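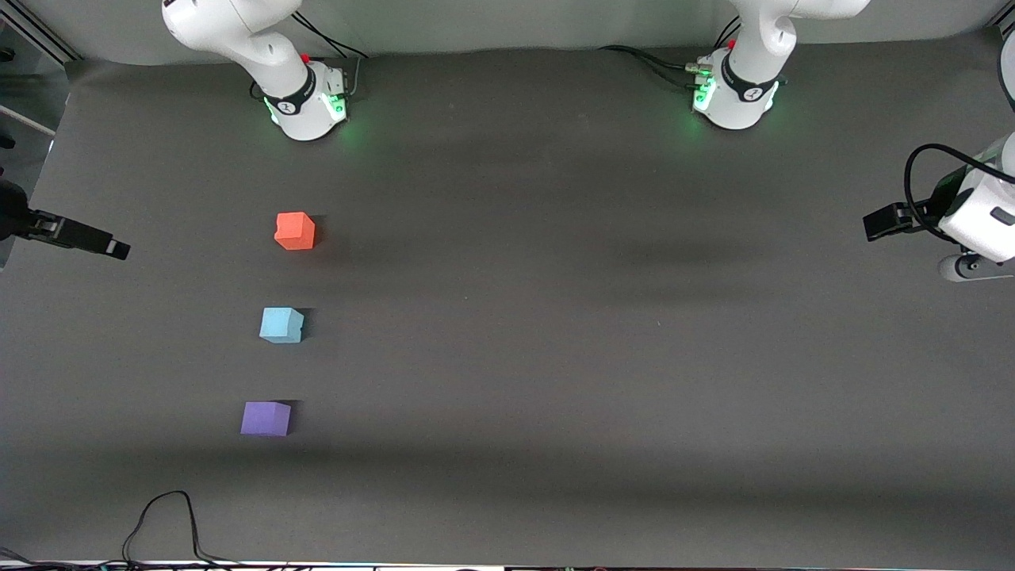
What color of tabletop works best for laying out small colored cubes?

A matte dark gray suits most sets, with enough contrast for the pale colors and very little glare from a lamp.

To: Traltance cube list
From: Marius Vlad
Subject: Re: Table color, and which three to start a line with

Hi all,

I've been wanting to answer this one since it landed in my inbox at breakfast and I've spent most of the day composing it in my head, so apologies for the length. Quoting the whole question for the people who get the digest:

> I've had my first Pultetti box for a month now (the 144) and I love it, but
> I'm stuck on two really basic things. We play on the kitchen table, it's a
> yellowy pine, and the orange and the yellow practically melt into it. By
> evening I can't tell light blue from gray either. Should I paint a board?
> Buy a cloth? What do the rest of you lay out on?
>
> Second thing. The rule sheet says to open a line with "three colors that
> stand well apart" and then gives no help at all. My daughter always picks
> red, orange and pink. I don't think that's what they meant, but I can't
> explain why. Also, how far apart do you put them? Ours end up touching
> and then somebody's sleeve takes out the whole row.
>
> Thanks, and hello from a new member in Andudthorpe!

Hello and welcome! I'm so happy to see somebody else from this end of the map.

On the table: go dark, go gray, go matte. I've been through white (looks wonderful for five minutes, then every crumb is a game piece), black (the purple and the navy just disappear), and a green felt that I was very fond of and that made every warm color look angry. Dark gray is where I stopped. Orange-red practically jumps off it, light blue looks clean, and purple still reads as purple if your lamp is halfway decent. The last one is the real test for me. If you can put a purple cube down and see its top and its side as two different shades, you've got a good surface and a good light, and you can quit fiddling.

You don't need to paint your table! Please don't paint a pine table for this. I used a piece of board from the scrap bin at Dumitrescu, the hardware place by the bridge, and gave it two coats of flat wall paint left over from the hallway. Let it cure a good long while before you play on it, longer than the can says. I didn't, and I had little square marks for the rest of the winter. A cloth is okay but the cubes lean on the wrinkles, and a leaning cube in this game drives me up the wall.

One more thing about light before I forget. A single lamp off to one side gives each cube a shadow, and I like that a lot – it makes the edges easy to pick out and kids can see which way a cube has been turned. Straight overhead light flattens everything. If you get two shadows per cube from two lamps, switch one off.

Now, the three openers. Your daughter's red, orange and pink are gorgeous together and she should absolutely keep them for the free-building rounds. For opening a line, though, you want colors you can name from across the room without squinting. My regular three are orange-red, light blue, purple, in that order, farthest from me to nearest. One hot, one pale, one deep. Anything you add afterward has somewhere obvious to sit: yellow goes up by the orange-red, the greens go next to the blue, and so on.

I tried a bunch of others in October when we had the long rainy stretch. Red, yellow and blue is fine but everybody falls asleep. Green, pink, white was pretty and then impossible to continue. Navy, brown, purple I can only recommend to people who enjoy arguing. If you have the older box with 14 colors, the purple is noticeably redder than in the new one, so hold it next to your red before you commit.

Spacing! I leave a gap a bit wider than a cube, enough for a finger and thumb to come down on either side of one without bumping its neighbor. Sleeves are a separate matter (I roll mine up, my brother-in-law refuses to and loses more or less every time). And I don't set the line straight. I let each cube land slightly left of the one behind it so the whole thing slants. From a chair you can see every face that way, where a dead straight column hides the back ones behind the front ones. Left-handers may want to slant it the other way. Try both, it takes a minute.

They don't have to be square to each other either. The rule sheet's drawings show everything lined up like soldiers, but I've checked the text several times and it never asks for that. A cube turned a little is still a cube in the line. With small kids I'd let it go completely.

For a new table I'd play with six colors and leave the others in the box for a few weeks. Four players is plenty. You'll know when to bring in more when people start picking their next color before it's their turn.

Something I'd like to ask everybody in return: does anyone have a good fix for worn corners? A couple of my orange ones have gotten slightly nibbled along one edge and now the whole family knows them by sight, which matters in the draw-from-the-bag version. I've thought about a tiny bit of sanding on all of them so they match, but it feels drastic and I'd hate to do it to a whole color and regret it. Swapping in new ones doesn't help much either, the fresh color is brighter than the rest. If you've tried anything, even something that went badly, please write.

And to our new member – the kettle is usually on here after 4, and you're welcome to come try the gray board before you make your own. Bring the daughter and the pink cubes.

Marius

P.S. The storage question from last month is still open as far as I'm concerned. I'm back to shallow trays, one color per tray, and I'm extremely pleased with them, but the lids slide.

Traltance cube list

6 replies
14 shares

Related messages
Bag draw with worn cubes: fair or not?
Shallow trays, egg cartons, and what fits in a drawer
Old purple vs. new purple
Playing the slanted line with left-handed kids
Flat paint on a game board, how long did you wait?
Spare colors to trade, Andudthorpe area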